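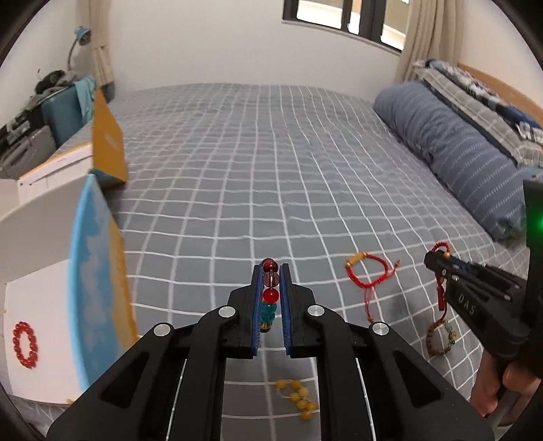

When should an operator clean the finger pads on a hand-held gripper?

At the start of every shift, again whenever the task changes, and any time something slides that didn't slide before. Wipe with a damp lint-free cloth, let the pads air out fully, and write it in the log. A wipe that isn't in the log will be treated as a rumor.

So says the new version of the Ronodeck handling rules, in force from 11th January. Helmi Pesonen rewrote them over December, and they now run to 2 pages. The old ones ran longer and were mostly about where to park.

Most of the changes concern small, fiddly things: beads, cords, bracelets, anything with a tassel. Close the fingers until the item is held, then stop. Squeezing harder is a popular habit and has yet to impress a bead. Lift straight up, pause, then move. If two grippers are working over the same surface, agree out loud who goes first – pointing with the gripper doesn't count as agreeing.

Soft surfaces get their own paragraph this time. A bed gives way under your hand, so come in from above and don't lean on the mattress to steady yourself. Smooth the sheet before you begin and leave it alone after that.

Dropped items stay in the record. Špela Kneževič went through the Vuorinen batch, 2,065 episodes, and found 130 where the operator had stopped, tidied up and started over without a note. She has asked me to say that she isn't angry. Her email on the subject was very short. If you drop something, carry on if you can, and mark the episode if you can't.

Loose strands go back in their own bag at the end, knots and all. Please don't untangle them on the clock.

Questions about pads go to Helmi, questions about episode notes to Špela. Parking is on a separate sheet now, and it has already been revised twice.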